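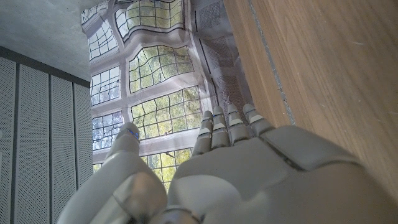

Reading Old Parish Registers
Handout 4: Burials, and what we can count from them
Course leader: Þórey Brynjólfsdóttir

Please read these notes before the class and bring your copy of the Flestness transcript. We will work with pages 9 to 14 of it. If you missed the class on baptisms, the part about dates in Handout 3 is still needed today.

1. What a burial entry tells

A burial register is a record made by the church, and the church wrote down what it needed. The date in the margin is normally the date of the burial. The death came some days before, and in winter it can be much longer. In Flestness the ground was often frozen from November, and then the coffin was kept in the church shed until it was possible to dig. So when you see many burials in one week of spring, do not write "epidemic" in your notes at once. Look first at the months before.

The usual entry has a name, an age and a place of living. A married woman is often written only as "wife of", with the name of her husband. Small children who died before baptism are in many books not written at all, and in some books they are on a separate page at the end. Always look at the last pages.

2. Ages

Ages of adults were given by the family or guessed by the clerk. This makes a pattern which we call heaping: too many people die at 40, 50, 60 and 70, and too few at 49 or 61. You can test it easily. Write the last digit of every adult age and make a small table. If the ages were correct, each digit would have close to one tenth of the entries. In the Carkton book the zero has much more than this.

For children under two years the ages are better, because the clerk could look back to the baptism and the mother remembered. Weeks and months are often given.

3. The Flestness numbers

The transcript contains 1,604 burials. Of these, 666 are children under ten years. This is a little more than four from every ten entries, and students are usually surprised by it. Please be careful with what you say from this number. It is a share of the burials — it is not the chance of a child to die. For the chance we need also the baptisms, and we need to know which families moved away.

Six entries have no name, only "a stranger" or "a man from the sea". We keep them in the total but leave them out from the work with families.

4. Spelling

The same family can appear with three or four spellings, also from the hand of the same clerk. The farm Triltari is written Triltary, Trildari and once Tilltari. In your notes, copy the spelling exactly as it stands and put the modern form in a second column. Do not correct inside the copy. If you cannot read a letter, write a question mark in its place.

Salem in our transcript is the name of the chapel on the north side, and people "of Salem" are members of that chapel. Last year two students searched for a village.

5. Homework

Choose one family from pages 9 to 14. Make a list of all its burials with the date, the age and the spelling of the name. Then find the baptisms of the same persons in the earlier transcript and compare the ages. Write half a page on the differences you find. Where you did not find a baptism, say so and say also which years you searched.

Reading for next time: the chapter on marriage banns, first half only.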